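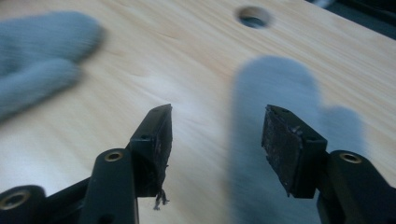
Showing the task by hand
Gallery, July

Ratih Lumbantobing spent Friday at the Sinard workshop, recording demonstrations for the Ekov sorting job. The operator holds the gripper and does the task at normal speed, start to finish, and each go is saved as one recording. The target was 100 per station.

Hand-held gripper, two fingers with black grip pads, over the wooden bench top. There is a round hole through the board.

The pads wear with use – spares are in the drawer marked Mistia.

Recordings so far: 892. Remote-control sessions will go on a separate page.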